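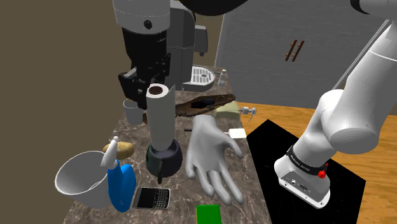 How many paper towels does one kitchen really need in a week?
Two rolls were normal for us. Now one roll stays for more than a month, and the kitchen is not dirtier than before.

I want to write in this thread how we came to this. I am not an expert of cleaning. I only kept a notebook and I like to count sheets, which my family finds a little strange.

1/ When we moved to Limley, the apartment was small and the store was far. I carried the shopping up the stairs by hand. Paper towels are light, but they take all the space in the bag. This was my first reason. It was not a noble one.

2/ So in June I started to write down each sheet. Who took it, and for what. My daughter wrote "spider" one time and I accepted it.

3/ The month ended with 104 sheets only for drying hands. I was surprised, because a hand towel was hanging on the oven door the whole time. We did not like it, it was thin and always a bit wet. We walked past it and took paper.

4/ The second big use was water around the sink. The third was wiping the table after meals. Grease from the pan was much lower on the list than I believed.

5/ I bought cotton cloths from Omel, the plain ones with a blue edge. Before the first use you have to wash them two times, in other case they push the water around and do not drink it. I did not know this and I was angry with them for a week.

6/ Old T-shirts are also good. Cut them in squares as big as your open hand. The edges will roll but they will not fall apart. Please do not use the ones with a printed picture, the print side does not absorb anything.

7/ The place of the cloths is more important than the cloths. Mine were first in a drawer and everybody continued with paper. Then I put them in an open bowl next to the faucet, and moved the paper roll to the high shelf. After this change the notebook became very boring.

8/ Dirty cloths: I hang them over the edge of a bucket so that they dry before laundry day. If you close them wet in a bag, you will smell it on the second day. I wash them hot, with the bath towels, and without fabric softener. Softener makes them slide on the water.

9/ My neighbor Adwoa Boateng asked me about raw chicken. For this I still use paper, and it goes directly to the trash. Also for the cat, when the cat is sick. I do not want to be a hero.

10/ Somebody will ask if the washing eats all the savings. In our home the cloths go in a load that we wash anyway, so I do not see it on the bill. If you must run a separate load for them, maybe your result will be different.

11/ Anayeli Ibarra wrote to me that in her house they keep two colors, one for dishes and counter, one for floor. I copied this the same evening. Before, I had one pile and I was trusting my memory, and my memory is not for trusting.

12/ The full notebook had 1478 sheets when I stopped counting. It covers the old months and the new months together, so please do not divide it by anything. I am still looking for the page where I changed the pen, this is where the cloths begin.

13/ For windows I did not find a good cloth yet. Cotton leaves small hairs on the glass. Newspaper was good in my mother's time, but the paper we get now leaves gray on my fingers and on the window frame too. If you have something that works for you, please write it under this post. I have four windows and the spring sun shows everything.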